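Working Papers > Everyday Tableware > Printed Paper Cups > Section 3

3. What people look at when they pick a cup

I should say up front that I never meant to write about paper cups. Berhanu Hadgu and I were supposed to be studying how guests at the Ilcombe tea mornings share tables, and the cups kept getting in the way. People lost them, swapped them, put them down to get a biscuit and came back to find a stranger drinking out of them. By August our notes had more in them about cups than about tables, so we gave in and changed the project.

Plain white cups go missing the most in our records, and I'd have guessed that. What I didn't expect was how fast people latch on to a bit of printing. Ask someone which cup is theirs and they'll say "the one with the purple flower at the front" – even when every cup in the stack has the same purple flower and they've only turned theirs a different way round. We wrote down 1371 of these little cup descriptions, and the print comes up far more than the fill level or the lipstick (which was Berhanu's bet, and he still owes me a coffee for it). 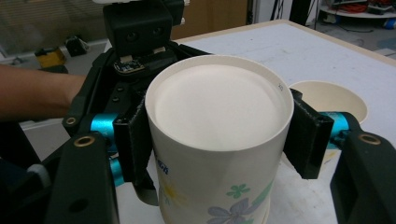
3.1 Flowers, lettering and the plain end

The cup in Figure 2 has the kind of print I mean. There's a lavender-gray flower with five petals low on the wall, a small green one close by, and a pale yellow shape off to the left, so from any one side you get a slightly different cup. The blue lettering only shows a few characters from this angle, and our guests hardly ever used lettering anyway. They said "flower side" or "leaf side" and everybody knew what they meant!

Then there's the bottom. Turned over, a cup like this gives you a flat cream-colored disc inside a thin rolled rim, with no pattern on it at all. Sumaiya Miah was the first of us to notice people writing their initials there before pouring, and once she'd pointed it out we saw it at table after table. It's a lovely flat spot for a pen. The trouble is that you can't read it again until you've finished your tea, so as a label it's pretty hopeless, and I've left those cups in with the unmarked ones for the tables in Section 4. Gadisa Degefa thinks they should have a group of their own. We went back and forth on this for a while, and his version of the tables is in the appendix for anyone who'd like to compare.

Contact the authors | © Ilcombe Working Papers | Back to top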